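How I wash a heavy winter blanket at home

Every September I drag the big blankets out and wash them in the bathtub, as my machine sulks at anything bulky. Fill the tub with lukewarm water, add 60 mL of wool wash and swish it round before the blanket goes in (I've done it the other way, and you get soapy patches).
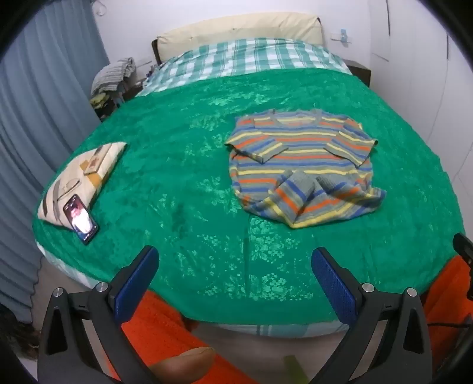

Leave it to soak for 2 hours, then drain and rinse until the water's clear. Don't wring it! Roll it up and lean on it with your whole weight, then hang it over two lines so the middle doesn't sag and stretch out of shape.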